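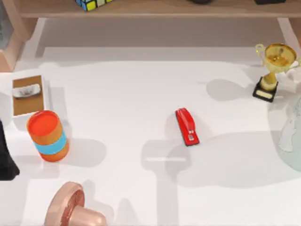
Re: [shopair] Pulse valves firing but pressure drop keeps climbing

On 23/09/2019, Otis Marchetti wrote:

> We have a Vasska cartridge collector on the grinding line, installed
> in January. Pressure drop across the cartridges was fine all spring
> and now sits near the top of the gauge by the end of second shift.
> All the pulse valves fire, I can hear every one. I swapped in a full
> set of new cartridges and it was back up there in two weeks. The
> Oprea rep wants to sell us a bigger compressor. Before I ask for that
> money, is there anything else that makes a collector load up like
> this? The hour meter reads 3,549 if that matters.
>
> Also, the manual says to set the header at 90 psi. Is that with the
> valves firing or at rest?

Otis,

Second question first. Set it at rest, then watch the gauge while the valves fire. The header will drop on each pulse and should be all the way back to the set point before the next one goes. If it isn't, each cartridge in the row gets a weaker pulse than the one before it. You will still hear every valve open, so listening doesn't tell you much.

I would not buy a compressor yet. We had the same complaint on our Drultgate unit and went through this before spending anything:

Look at the gauge on the header itself, not the one at the compressor room wall. Ours read fine at the wall and was 20 psi low at the collector while pulsing. There was a regulator in between that somebody had put in from the parts shelf, and it was too small for the job. A regulator can hold pressure with no flow and still choke badly when the tank tries to refill. The inline filter ahead of it was also plugged with rust scale.

Then check the off time on the timer board. Shorter is not better. Our second shift had turned it down to get "more cleaning" and the header never caught up. Put it back to whatever the manual says and leave it there for a few days. The on time should be very short. Holding the valve open longer wastes air and does not knock off any more dust.

Drain the header. If you get water out of the bottom, then some of that water has been going into the cartridges with every pulse. Fine metal dust and moisture make a crust that won't pulse off. That would fit with your new set loading up so fast, and with the trouble starting once the humid weather came. Pull one cartridge and look down in the pleats with a flashlight. Loose powder is normal. A hard skin is not.

Empty the hopper and look up inside it with the unit locked out. The hopper is for passing dust through, it isn't for storage. If the drum fills and dust backs up into the cone, the incoming air picks it up again and carries it right back to the media. We had a drum lid gasket leaking, which did the same thing. Air was being pulled in through the drum and the dust never settled. A strip of new gasket fixed that part.

Last thing is the fan damper. Did anybody open it when the new cartridges went in? Clean media has very little resistance, so the fan moves a lot more air than it was picked for, and fine dust gets driven deep into the pleats before a cake can form. Close the damper down to the design flow at startup and open it a little at a time as the pressure drop comes up. I mark the position on the damper arm with a paint pen and write the date next to it.

Also check the gauge tubing before you believe any number. The little sense lines plug up where they enter the dirty side. Pull both tubes off and the needle should go to zero. Blow the lines out away from the gauge, never toward it.

We buy our diaphragm kits from Rusine, part 212 for the one-inch valves, but check your valve body first as there are 2 styles that look alike from the outside. I change all the diaphragms every 3,000 hours whether they look bad or not. At your hours I would have a kit for each valve on hand. One torn diaphragm bleeds the header down all day, and you can hear that one as a steady hiss between pulses.

Post the header pressure at rest and right before each pulse when you get a chance, plus the on and off times. What are you grinding, and is there any coolant mist getting in the duct?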